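Hirnatik Watch Tracker: User Guide
Section 6: Setting Up a Shared Rewatch 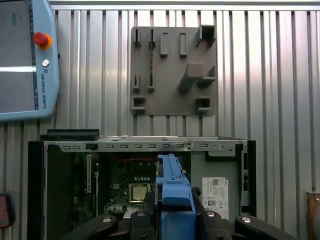 Before you start

A shared rewatch lets you and your friends go through a TV series together, keep your theories in one place, and (best of all!) hide every comment that gives away something you haven't reached yet. You need a free account, and so does each person you invite. A rewatch can hold up to 21 people, counting the host.

The examples in this section use Mastbridge as the sample series, a mystery show in two seasons with 61 episodes. Your own series will look the same apart from the titles.

6.1 Create the rewatch

1. Open the Shows tab and find your series. If two versions come up, check the country and the year before you pick one.

2. Select Start a Rewatch. Give it a name your friends will recognize. Ours is called "Back to Todville," after the town in the show.

3. Choose an episode order. Air Order is the default. Story Order moves flashback episodes to where they fall on the show's own timeline, and it's a blast for people who already know the ending.

Caution: Don't use Story Order if even one person in the group is new to the series. The episode titles alone can spoil a big reveal, and the spoiler shield does not hide titles.

4. Set the pace. You can choose a number of episodes per week or leave it on Open, where everyone moves at their own speed.

5. Select Save. The rewatch shows up at the top of your home page.

6.2 Invite your friends

1. Open the rewatch and select People, then Invite.

2. Type an email address or a username. Names with accents and special letters work fine, so Sevim Şimşekoğlu and Doğukan Güneş can both sign up exactly as they spell their names.

3. Pick a viewer type for each person:
First Time: sees comments only up to the last episode they marked as watched.
Returning: sees everything, and gets a reminder before posting on an early episode.

4. Select Send. An invitation stays good until the host cancels it.

Note: A person can switch from First Time to Returning whenever they like. Going the other way takes the host's approval.

6.3 Turn on the spoiler shield

1. In the rewatch, go to Settings and then Spoilers.

2. Switch on Shield Comments. Comments on later episodes turn into gray bars until the reader catches up.

3. Switch on Shield Cast if your show likes surprise returns. This hides the guest list for each episode. We strongly suggest it for Mastbridge, where the name of one guest star in the second season pretty much gives away what happened to Ritchie.

4. Add your own blocked words if you want. Separate them with commas. Capital letters don't matter.

Caution: The shield works on text only. It can't read a screenshot or a video clip, so ask your group to post those in the finale thread.

6.4 Start a theory board

This is the part we love most. Every rewatch comes with one board, and you can pin a theory to the exact episode where the idea hit you.

1. Open Theories and select New.

2. Write your theory in a sentence or two. "The lighthouse keeper is writing the letters" is plenty.

3. Choose the episode that made you think of it. First-time viewers won't see your theory until they've marked that episode as watched.

4. Select Pin.

Other people can now add evidence for or against, each piece tied to its own episode. When the show finally answers the question, the host marks the theory Solved or Busted. Busted theories stay on the board, and some of them are wonderful. Go back and read them after the finale!

6.5 If something doesn't look right

A friend can't see any comments: check that they've marked at least one episode as watched.

Specials are missing: open Settings, then Episodes, and switch on Include Specials. A special that aired between seasons goes at the end of the earlier one. Drag it if you'd like it somewhere else.

The episode count is wrong: select Report a Listing at the bottom of the show page. Double-length finales are the usual cause, as some countries aired them in two parts.

To close a rewatch and keep a copy of its theory board, see Section 7.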